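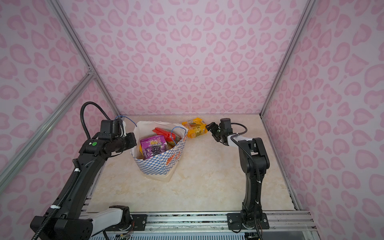 I've been running the line for our Sunday league side for two seasons now, and for most of that time my stats have lived in a spiral notebook that smells like a wet dog. So when Reiko Kinoshita, who keeps goal for us and is sick of hearing me complain about it, sent me a link to the Ketov Match Board, I ordered one that night. I've used it for 13 games, plus a preseason scrimmage I'd rather forget (we lost by six).

The Match Board is a folding magnetic tactics board with a stopwatch and a little tally counter built into the top edge. Folded up, it's the size of a big hardcover book. Open it and you get a full field on one side and a half field on the other, with a dry-erase strip along the bottom for your subs. You get 2 sets of magnets, red and yellow, and a marker that clips into the spine.

Let's start with the good stuff. The magnets are STRONG. We played Skillham away in October in the kind of wind that takes corner kicks straight back over the taker's head, and not one of them slid. My old board would have been in the parking lot. The numbers are big enough that players can read them from the back of the huddle, and there are spare blanks if somebody on your team insists on wearing 302 or whatever (our left back asked, the league said no).

The stopwatch is good too - big buttons, works with gloves on, and it holds the first-half time when you start the second, so I can finally tell the referee how long we've been playing and be ignored with confidence. The tally counter I expected to hate. I use it for shots on target at our end, one click each, and it gave us a pretty blunt halftime talk against Oda Rovers. 14 clicks. We were only down one, thanks to Reiko.

Now the gripes. The marker is junk. Mine dried out before the third game and I switched to a regular one from the drugstore, which wipes off fine as long as you don't leave it overnight. Leave your corner routine on there until Tuesday training and you'll be scrubbing. The clip doesn't fit a thicker marker either, so now I keep one in my coat pocket and lose it every week.

The hinge worries me a bit. There's a wobble in it that wasn't there in the beginning, and when I hold the board up one-handed the bottom half droops. It hasn't gotten worse over the last month, but I'm watching it.

And the half field side has the penalty arc drawn too small! I know, I know. Most people won't care. Our center back noticed during a set piece talk and then I couldn't get anybody to listen to the set piece.

I also borrowed a Plultis board from the under-16s coach for one game to compare. It's lighter and the field markings are nicer, but there's no clock and the magnets are skinny little things that are a pain to pick up with cold fingers. For a gym or an indoor team I'd probably take the Plultis. For standing on a touchline in November, give me the Ketov.

Four stars. It would be four and a half with a decent marker.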